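Choosing wrist camera settings for clear plastic bins

Clear storage bins are cheap and stack well, and they cause more trouble for a wrist camera than almost anything else you can put on a bench. This page covers how to compare two cameras on the same arm so that you end up with settings you can keep. We used the Plolon and the Heydari, both mounted on a Ritar two-finger gripper, but the steps are the same for any pair.

What you need

An arm that can return to a saved pose
Both cameras, with brackets that put the lens at the same height
One ribbed plastic bin and a few small, bright objects
One lamp you can move, plus whatever is on the ceiling

Step 1. Save the poses

Set the first pose with the gripper 122 mm above the rim. Save a second one lower down, close enough that the fingers reach over the rim in the camera view. Keep the fingers open the same amount in both. If the fingers take up more of the view with one camera than the other, fix the bracket before going on.

Step 2. Lock the exposure

Turn off auto exposure and auto white balance. The Plolon hides both under Advanced, and it turns them back on after a power cycle, so check every time. Start at an exposure of 2,000 microseconds and leave gain at the default.

Step 3. Look at the ribs first

Open the live view and ignore the objects for now. Ribbed plastic gives you two kinds of trouble at once. Light runs down the ribs in long white streaks, and the frosted strips blur whatever is behind them while the clear channels let it through. 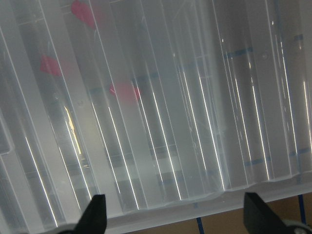
Bring the exposure down until the brightest streaks stop spreading into the channels next to them. They will still be white, and that is fine. What you want is color in the channels. A pink object should still look pink there, even if its middle goes hazy behind a strip. If it turns gray, you went too far.

Step 4. Move the lamp

Shift the lamp to one side and watch the streaks. They move and the objects stay put, so this is an easy way to tell a reflection from a real edge. Colored reflections count too. A yellow patch on the plastic can pass for a part if your detector works on color alone.

Step 5. Record and compare

Take 20 frames at each pose with each camera. Swap cameras without touching the bin – tape on the bench helps. Run your detector on every set and note missed objects and false hits separately.

On our bench at Dullmont the Heydari had fewer false hits at the low pose. The Plolon was a little better from higher up, where its narrower lens helped. We kept the Heydari, mostly for the low pose, and its cable is easier to route past the wrist joint. Focus took over an hour to get right on both, so do that before Step 1 if your lenses are manual.

Write the final exposure and gain on a label and stick it to the bracket.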